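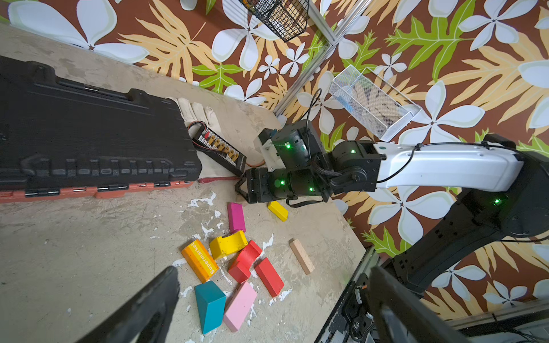 Nimal Gunawardena asked after the last report whether the second arm was slowing everything down, and whether we should have got the planner right on one arm before adding it. It is a fair question and most of this report is an answer to it.

Progress report to Howlader, software work package
6 May 2021

Since November we have been rewriting the layer that sits between perception and motion, which we call Stitus. The old version took a list of blocks, planned a full sequence for one arm and ran it to the end. If a block moved, the rest of the plan was wrong and had to be thrown away. The new version plans one grasp at a time and checks the block positions again before the gripper closes. With two arms it also has to know where the other arm is going to be, and that has taken most of our time.

On Mr Gunawardena's point: yes, the two-arm work delayed the single-arm release. We think it was still the right order. The reservation scheme for shared space changed the planner's data structures, and we would have had to write the single-arm version twice.

Planning
Each arm now reserves a volume over the table before it moves and gives it up when it has withdrawn. We logged 723 grasp attempts with the new code. There were 3 contacts between arms, all during the same session and all traced to a clock offset between the two controllers. The controllers now share one time source. Planning time per grasp is 70 milliseconds on the lab machine, which meets the target in the proposal.

Perception
The block detector runs on the wrist camera view. Rectangular blocks are found reliably. Arches are harder, as the detector sometimes reports the two feet of an arch as separate small blocks, and the planner then tries to grasp one of them. Annelore Nolte has added a merge step that deals with most of these cases – it still fails when an arch is close to another block of similar colour. Of the failed grasps in the log, 38 were caused by wrong detections on arches. Printed lettering on a block had been splitting it into two detections. That fault is fixed.

Unpainted wood remains a problem against a pale or marked surface. We have tried adjusting the colour thresholds and do not think it can be solved that way. The next step is to use edges and shape as well as colour.

Work surface
We chose to test with other objects left on the table beside the blocks, including a carrying case and work gloves. The proposal asked for clutter and our earlier trials had very little of it. The planner treats anything it can't name as an obstacle. Gloves are awkward because they are soft and low, and the height estimate changes from one reading to the next. For now we pad the estimate, so some reachable blocks are refused.

Tooling
The replay tool is in daily use. It loads a log from Bokbridge, our message recorder, and steps through what each arm believed at the time. It was not in the original plan and cost us two weeks, but the clock fault was found with it in an afternoon. The Garkov simulator is behind schedule. It runs both arms but does not yet model contact between blocks, so we use it only for checking reservations.

Changes to the plan
We ask to move the simulator milestone back by one quarter and bring forward the work on unpainted blocks. No change to the budget is needed. The single-arm release will go out with the same code as the two-arm version, with the reservation step switched off in the settings file. Documentation for the settings file is half written and will be sent with the release.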